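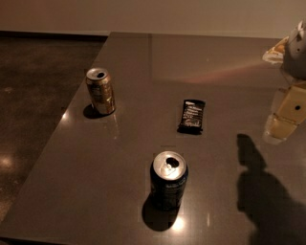
Baldur Juhl told me I'd be sick of the Drustirura by December, and that a bike bolted to a trainer is just a coat rack with gears. Well, Baldur, I've put 600 miles on it and there's not a coat in sight!

I bought the thing for $300 from a shop in Plandstead after my knee doctor suggested easy spinning. It's a wheel-on trainer, so your back tire presses against a roller (use an old tire - it will get chewed up). Setup took me 16 minutes, and I'm slow with wrenches.

The ride feel is pretty good on the flat and a little mushy on climbs. If you stand up and really stomp, the tire slips and makes a rude squawk.
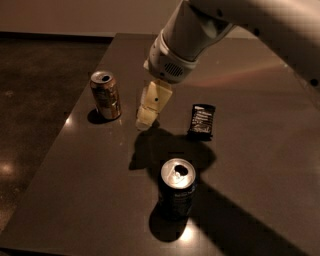 So is it quiet enough for an apartment? In the easy gears, sure, but once I get going my downstairs neighbor can tell, even with a mat under it.

The resistance knob is my main gripe. It's behind you, so changing it means climbing off, and the clicks between settings are tiny. I've mostly left it on 2 and shifted gears. 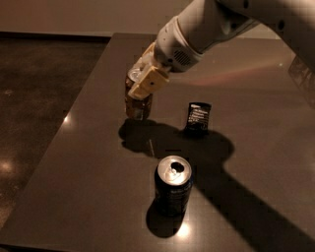 Þórey Þórarinsdóttir wrote in to say hers got a lot smoother after she pumped the tire up before every ride, and I tried it last night and she's right. I'd still buy it again at this price, though I'd want a longer power cord.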